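Workshop notebook, December

Winter village layout, entry 5

Started a little after 9 a.m. Goal for the day was to get the back row of the village standing on its own so the table can be moved in sections. Ingeborg Brinkmann wants the whole thing in the Selter front window before the month gets busy, so I'm working to the window size now and not to my old sketch.

Station building
Rebuilt the roof for the third time. The plates kept bowing in the middle where the two slopes meet. Put a row of Technic bricks under the ridge and pinned it at both ends, and it sits flat now. Lost the nice thin eave on the left side. I can live with that, the tree covers it.

The clock face is still a plain round tile. Barrett Kasprzak has a printed one from an old set and says I can have it if he gets his dark green arches back. They are in the drawer marked Marinescu, left from the bridge. Must remember to bag them.

Snow base
Counted the white 2x4 plates and came up with 119, which won't cover the hill. Filled the hidden parts with tan and light gray and kept the white for the top layer and the front edge. Two of the slopes along the track are yellowed and look bad next to new white. Moved them behind the station.

The hill is hollow, built on a grid of 2x2 columns spaced every six studs. First try was every eight studs and it flexed when I pressed on it. Six is fine. It carries the chapel and both trees and doesn't move.

Lights
Wired the chapel and the bakery on one battery box. Order of work, for whoever does the next one:

1. Lay the wires between studs before any plates go on. Don't press a plate down over a wire that crosses a stud, it cuts through the coating. I ruined a string of lights this way last winter.

2. Test every light before closing the wall. Then test again after.

3. Leave slack at the floor of each building, enough to lift it off the base and set it beside its hole. Stopped for tea before doing the long run.
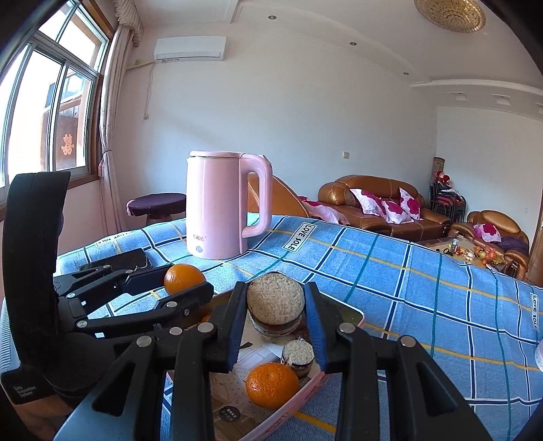 4. Run the long wire along the back of the hill and tape it inside the columns. Paper tape, which peels off clean.

5. Battery box goes under the removable section by the pond. The switch has to face the back of the window or the staff can't reach it.

The bakery light is too yellow compared with the chapel. Tried a trans-clear round plate in front of it and saw no change. Trans-light blue was better but made the bread look odd. Left it yellow for now.

Train
Track is a plain oval with one siding. The engine (the one we call Brulance) pulls up to five cars on the flat but stalls on the curve behind the hill with the fifth car on. Took off the fifth. Checked the curve and one rail joint was slightly open, so that may be part of it. Will try again with the joint closed once the base is fixed down.

Clearance at the tunnel is two studs on each side, measured on the straight. On the curve the long passenger car swings out and touches the wall. Shaved the tunnel mouth back by one stud on the outside and it passes now, slowly. Haven't run it at full speed.

Skating pond
Trans-light blue tiles over a white base. Looks flat. Barrett suggested mixing in some plain white tiles near the bank to look like scraped ice. Did a corner of it and like it. Need more 1x2 white tiles. The Sostine sorting box has some but they are mixed in with the old grays.

To do next
Bag the green arches for Barrett.
Close the rail joint and rerun with five cars.
Finish the pond edge.
Ask Ingeborg for the depth of the window again. My note has two different numbers.
Minifigures last, after the move.

Stopped at 4:30 p.m. Base sections two and three are on the shelf, station is on the bench with the roof off.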